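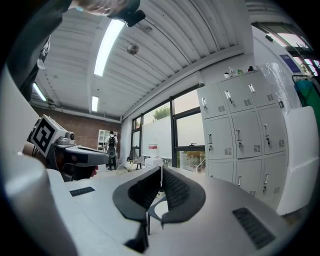 What is Grotuvcombe?
Grotuvcombe is a shared workroom in Fidby that rents desks by the day or by the month.

The room
Songül Altıntaş signed the lease on the old Bonsu building in April and left most of it alone. The red brick wall stayed, and so did the corrugated metal ceiling with its fluorescent tubes. The room is 3,900 square feet. People ask for the side with the large black-framed window first, so those desks can't be reserved. The whiteboard can be moved wherever it is needed.

The furniture
Our desks and tables are white. The chairs come from many places and don't match. The navy upholstered one has a tall rounded back with white zigzag stitching along its edge, and a white oval cushion goes on the seat. It is comfortable for long stretches of desk work. The gold wire chair is lighter and easier to move - bring a cushion if you plan to stay in it. 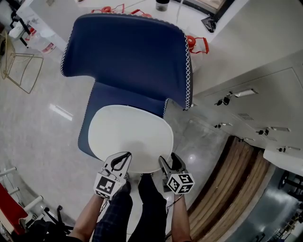
Using the space
A monthly desk costs $100. We have 80 members at present. Bags can go on the floor under your table, but please keep the walkways clear. Wipe your desk when you leave and put the cushions back on their chairs. Members may bring two guests at a time.

Questions about desks go to Songül at the front table.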